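4. Covering the seat with a throw

This section is for the Leltetti loveseat in dark gray-brown. Please read all the steps before you begin.

1. Take the loose cushions off the loveseat and put them to one side.

2. Vacuum the seat cushions with the soft brush. Go also along the seam in the middle, where crumbs collect easily.

3. Press the seat cushions back and down with a flat hand until they stand level with each other.

4. Hold the throw by one upper corner and let it hang over the front of the seat. In this position it is simple to find the long side.
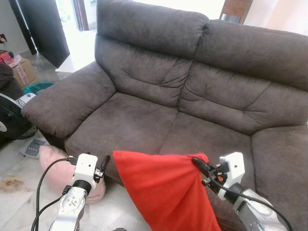
Fig. 10. Red cloth held by one corner in front of the seat.

5. Lay the long side against the bottom of the back cushions. Start at the left armrest and work to the right.

6. Push about 10 cm of cloth into the gap behind the seat cushions. Use your fingers only – a ruler or a spoon handle can open the stitches.

7. Smooth the cloth toward the front edge and let the rest hang down.

Note: The throw is not made to cover the back cushions. For these, order the back cover, part number 1775.

Note: Wash a red throw alone the first two times. The color can go over to other laundry.

CAUTION: Do not put a damp throw on the loveseat. The microfiber can take the color, and such marks are difficult to remove.

CAUTION: If you use a standing fan in the same room, keep the hanging cloth away from the grille.

For the care of the armrests, see section 5.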